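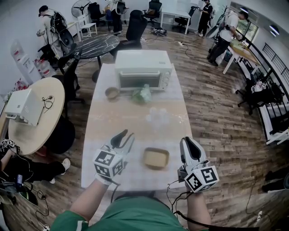
1/ Robotics club kitchen project, week 2

Okay, I have been wanting to post about this all term. We're building a kitchen task set at Clerna and it's the most fun I've had in a lab, ever. Today's job: greens, tray, bowl, oven. Yes, we have our own oven. Two of them!

2/ Quick version for people new here: you wear a gripper on each hand and do the chore yourself, and the recordings teach the arm we'll run later. The marker cubes on the grippers are how we track where your hands go. My shoulders are learning too.

3/ Leafy vegetables are HARD. A bowl has a rim you can trust. Lettuce just folds wherever it wants. Devendra Kandpal spent a whole afternoon on one motion (pinch low at the stem, lift slowly, don't squeeze) and now we all copy him.

4/ Count so far: 1466 takes recorded, 989 kept after review. Most of the ones we threw out had a marker hidden behind a wrist. If you're doing this at your own school, practice keeping your elbows out before you record anything. It feels silly and it helps so much.

5/ Our team name is Deltness, by the way. It won the vote over Pan, which I still think was better for a kitchen project!!

6/ Big shoutout to Bohumila Malý, who rewrote our review script so it flags lost tracking right away. We used to find out the next day. She's a first-year! She'd never touched this stuff before October!

7/ Next up is the oven door. Grab the handle, pull down, keep the tray level in the other hand. I tried it 80 times last night with oven mitts at home and my roommate has questions.

8/ If you're on campus and want to try a pair of grippers, message me. You don't need to know any code. We do need more left-handed people, please, there's only me.

2/14/23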